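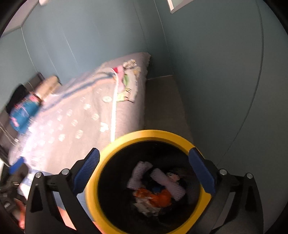

Residents' Forum: Bedroom Standards
Topic: Laundry bins beside the bed, and items left on the bedding

Nisreen Tannous (moderator)
Members of Nistbridge House are asked to comment on the draft bedroom guidance before the end of March. The draft proposes that worn clothing go into a round bin beside the bed, and that folded clothing be put away the same day. Fuzzy socks heaped with colored garments should be sorted before washing.

Karim Boutros
I support the bin. I do not support same-day putting away. A small folded pile at the corner of the bed does no harm overnight.

Seren Eynon
I must disagree with Mr. Boutros. Folded clothes left on a blanket are soon joined by other things. The draft should also address snacks, toys and yarn. 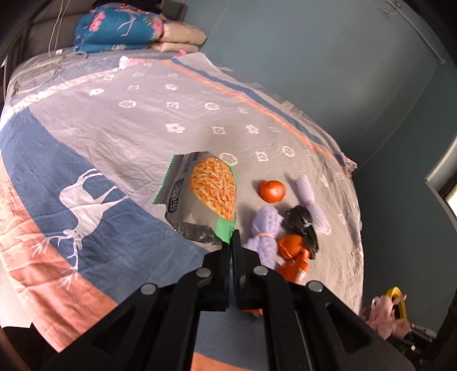

A bag of snack strips and a piece of fruit do not belong on a patterned sheet next to lavender knitting. I would ask that food be removed first, then toys, and that yarn bundles be kept in a drawer.

Hadi Masri
Would the rule on food apply to sealed packages? My room is 132 and the kitchen is on another floor.

Nisreen Tannous (moderator)
The draft makes no exception at present. I will record the question.

Karim Boutros
Please also record my objection to section 40. A bed is used for sorting — there is no other flat surface of that size in these rooms.

Seren Eynon
Sorting is acceptable. Storage is the concern.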